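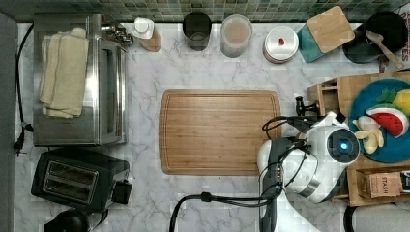
Gelell Teach Kit for Single-Arm Workcells

The Gelell Teach Kit records demonstrations on an arm you already own. An operator shows the task, either by moving the arm by hand or by driving it from a separate leader unit, and the kit stores joint positions, gripper state and camera video on one clock. Recordings are saved as plain files and can be opened without our software.

Two ways to teach

Hand guiding. The operator holds the wrist and moves the arm through the task. Gravity compensation must be available on the arm controller. Best suited to short reaches, wiping paths and placing on a flat surface. The operator's hands will show up in the overhead video unless the motion is replayed for a second pass.

Remote control. The operator moves the Pruvia leader arm, and the work arm follows. Use this mode for gripping, turning knobs, lifting lids and anything else where a hand near the gripper would block the camera. Gripper opening is set with a trigger on the leader handle.

The mode can be changed between episodes but not during one.

What is in the box

Pruvia leader arm with table clamp
Overhead camera and mounting bracket
Recording unit with 3,000 GB drive
Foot pedal (start, stop, discard)
Cable set and strain relief clips
Printed setup guide

Work arm, gripper and controller are not included.

Specifications

Leader arm reach: 66 cm
Episodes per session, maximum: 3,000
Leader arm power: 24 V DC, supply included
Controller link: wired Ethernet
Part number: GTK-1133

Setup notes

Mount the camera so that the full work surface is in view with the arm at its longest reach. On kitchen counters and similar benches, check that the arm clears appliances and canisters at the back before starting remote control. Leave slack in the wrist cables for a full turn of the last joint. Run the alignment routine after any change to the camera bracket.

Discarded episodes are kept in a separate folder until the session is closed.

Related items

Gronow wrist camera add-on
Lelach second leader arm, left-hand version
Spare foot pedal

Page last revised December 30, 2023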